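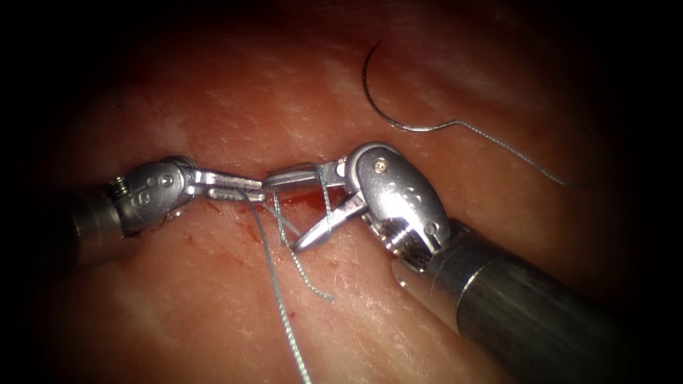 *A suture being placed across a narrow wound.*

**Call for participants: Grindunside Medical Drawing Course, February intake**

Grindunside is looking for 16 people to take part in a drawing course for anyone who wants to make clear pictures for health leaflets, textbooks and patient handouts. You don't need a degree in art or science. You do need to draw regularly and be willing to have your work looked at by other people.

The course is led by Jahangir Marikar, who has drawn for surgical textbooks and for the Fiadzo series of patient guides. Classes are held in the upper studio at Metby, in the evening, with one full-day session at the Flultby annex. Total class time is 25 hours. Expect to do about the same again at home.

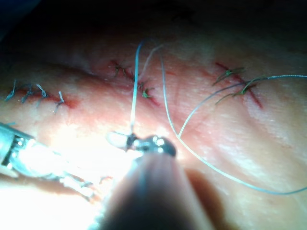
We cover line, tone and colour in that order. The first classes are pencil only, and we ask people who normally work on a tablet to leave it at home until the colour unit. After that you can use whatever you like, as long as the finished drawing can be printed in black and white and still make sense.

You will need to supply:

- a sketchbook, A4 or larger
- pencils from 2H to 4B
- one coloured ink or watercolour set

Paper for finished work is provided. 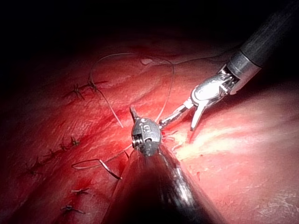
The tone unit is the one past participants have found hardest, and it takes up more classes than any other. Most of us learn shading on dry, matte things like plaster and fruit. Glistening tissue folded into broad, rounded ridges, with one side falling away into black, needs a different approach — the highlights have to be planned before the first mark goes down. You will make several small studies of surfaces like that before starting a full page.

The fee is $319, or $188 for students and concession card holders. It can be paid in two parts.

To apply, send three drawings and a short note on what you'd like to use the course for. At least one drawing should be from life. Please don't send originals, as we can't return them.

Questions about access, parking or fees go to Dumisani Venter at the Metby office. Applications close 2019-04-21 for the following February, and everyone who applies will get a written reply.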